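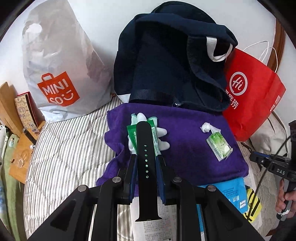

Watch strap and gloves, purple cloth.

July, 4:10 pm

Back on the Nellard order workbook. The Shipments sheet has 2,459 rows and the monthly summary still doesn't match it. Teodor Sima went through the lookup column this morning and found 53 order numbers stored as text, most of them from the Boyer export. XLOOKUP skips those without complaint if the IFERROR is wrapped around it, and mine was.

Took the IFERROR off. 53 #N/A as expected, plus 16 more I can't explain yet. Ran TRIM on a copy of the column, no change. CLEAN, no change. Then checked one with CODE on the last character and got 160, the non-breaking space. SUBSTITUTE with CHAR(160) cleared all but seven.

The seven left are all Sturnmont orders. Their numbers have a letter O where there should be a zero -- typed by hand at their end, I think. Emailed Normunds Urbonaitė to ask which list is right before I touch them.

Moved the cleaning steps into Power Query so they run on refresh. The pivot cache was still holding old items, set "retain items" to None.

To do: same check on the Brerolen tab.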